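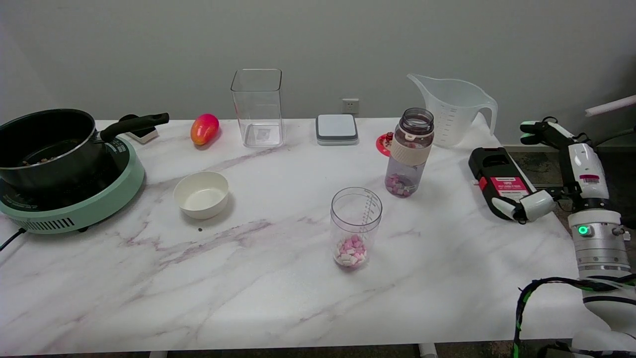
4. Setting up your first shopping list

Okay, Kiani is installed and you've signed in, so now we get to the part I use every day. I wrote this section after moving my own kitchen over from a paper pad on the fridge, and it took me one evening with a cup of tea (plus a second cup, because I skipped step 3 – please don't skip step 3).

1. Open Kiani and tap Lists, then New List. Give it a plain name like "Groceries." You can change it later.

2. Pick your home store. I shop at the Gradier in Nultmont, so that's what I chose, and the aisles came up in the right order. If your store isn't there, pick Other and drag the aisles around yourself.

3. Set your units before you add anything! Go to Settings, then Units, and choose ounces or grams. I didn't, and my 500 grams of rice went in as 500 ounces.

4. Add your staples. These are the things you buy over and over, like eggs, coffee, onions and dish soap. Type a few letters and the app guesses the rest from its built-in list of 1,368 items.

5. Tap the little arrow next to each staple and choose how often you want it to come back. I have milk on every 8 days and coffee on every 10.

6. Tap Save. The list shows up on your home screen with a green dot once it has synced.

Note: Fresh fruit works a bit differently. Kiani counts it by the piece unless you tell it to go by weight, so check that before you share the list with whoever does the shopping at your house.

Note: If you're coming over from Flastard, you can bring your old lists along. Export them there first, then tap Import in the Lists menu. Your categories come across fine, but the repeat dates don't, so you'll need to do step 5 again.

Caution: Clear List removes everything, staples included, and there's no undo. What you want after a shopping trip is Clear Checked, one line higher in the same menu. I've hit the wrong one twice now.

Sharing a list with someone else is in section 5.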